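Ticket 700: Folding cell at Gunstead, towels left unfolded at shift change
Site: Gunstead laundry, finishing room
Opened by: Nesrin Güler
Assigned to: Tarcísio Brito
Priority: Normal
Status: Open, waiting on site

Nesrin Güler
The folding cell stops and waits for help several times an hour when it gets the small colored cloths. White hand towels are fine. When it stops, the light goes amber and the person on the sorting belt has to walk over, straighten the cloth and press Resume. On the evening shift that is one person covering the belt and the cell. The belt backs up while they are away from it. We were told the cell would need a visit at the start of a batch and at the end.

Tarcísio Brito
Thanks. Please send the error code from the panel and tell me which program is loaded. Also, has anyone changed the table cover since the September service?

Nesrin Güler
Code is G-GRASP TIMEOUT. Program is SMALL FLAT. The cover was changed on September 29, 2019, by the Sunday crew. The old one had a worn patch near the front.

Tarcísio Brito
G-GRASP TIMEOUT means the fingers closed and the width reading said there was nothing between them, then the cell used up its retries. After a cover change the table height has to be taught again. A new cover is thicker than a worn one, and the fingers stop short or press in too far. Steps:

1. Stop the cell and switch to Teach.
2. Clear the table.
3. Run Table Height from the Setup menu. It touches down at the corners and the middle.
4. Save, switch to Auto, run a batch of 200 small cloths and write down the stops.

Nesrin Güler
Done this morning with Marjan Soltani. Fewer stops, but not gone. The ones left are nearly all cloths that land bunched up. If a cloth lands with an edge free the cell takes it.

Tarcísio Brito
That fits. The height is right now and the rest is how the cloth arrives. SMALL FLAT expects an edge. There is a program called SMALL LOOSE that picks from the top of a fold, shakes out and lays down again before it looks for a corner. It is slower. I can send it to the panel tonight.

Nesrin Güler
How much slower? The day target on the board was set from SMALL FLAT. People get asked about that number and they don't run the cell, they just stand nearest to it.

Tarcísio Brito
Around 2 seconds a cloth. I can't change the target from here. I have copied in Lumturie Karagiannis, who sets them.

Lumturie Karagiannis
I will take the small cloths out of the day target until this ticket is closed. Please log them separately on the sheet. The sorting belt should be staffed as it was before the cell went in, so two people on evenings through October. I had moved one of them to packing too early.

Marjan Soltani
Can I add something for the log. When the cell is stopped the Resume button is on the far side from the belt - you go all the way around the guard. Half the time spent on a stop is walking. A second button on the belt side would help whatever program is in it.

Tarcísio Brito
Agreed. The guard has a blank plate on that side and there is a spare input. Whoever presses has to be able to see the whole table from there, so I will check the sight line before ordering. Parts would come from the Zurkthorpe store.

SMALL LOOSE is loaded as of tonight. Please run it on the evening shift only for now and leave days on SMALL FLAT, so we have both to compare. If it stops, take the wrist camera view from the panel before you touch the cloth, then attach it with the stop time. Don't straighten the cloth first.

Nesrin Güler
Evening shift ran it. Sheet is in the shared folder under Gunstead. Wrist view attached, red cloth.

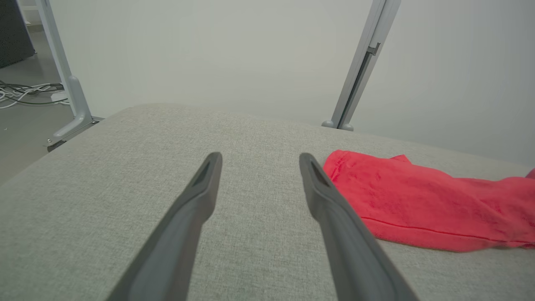

Marjan Soltani
Evenings are easier with two on the belt, and I'd like that kept after October even if the new program works. Please leave the ticket open until the second button is in.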